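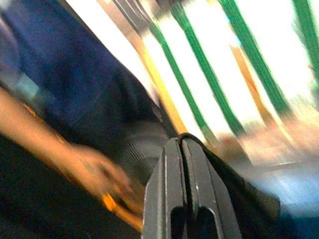 According to the other bench, the starter was simply too cold, and I should stop blaming the flour. I do not fully agree, but I write it down here so that the remark is not lost.

Dough trials, July, continued. The rye from Stollatlow came on Monday and I fed both jars with it the same afternoon. Jar A got water from the tap, jar B got water that had stood overnight. At 7 in the evening B was well over the rubber band and A was still under it. The smell of A is sharp, a little like nail varnish – I have had this before with the Harahap wholemeal and then it went away after 2 feeds. 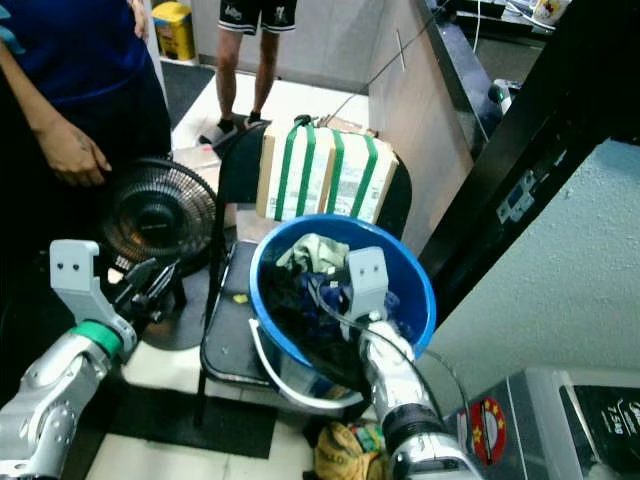
For the first loaf I used 900 g of flour and 30 g of salt, which was too much salt. I must have read the wrong line of my table. The crumb is tight at the bottom and there is one big hole under the crust, so I think the shaping was also poor. It tastes acceptable with butter.

Second loaf: same flour, less salt, longer rest. I forgot to note when I put it in the basket, please do not trust the times on the card.
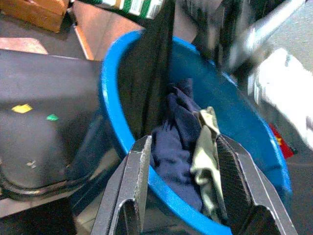

The Dello oven shows 234 degrees on its display, but my own thermometer says less, and the two do not come nearer to each other after a long heating. Until this is solved I write both values.

To do: ask Stomeck if the finer rye is still sold in small bags. Feed A again before bed. Throw away the old card.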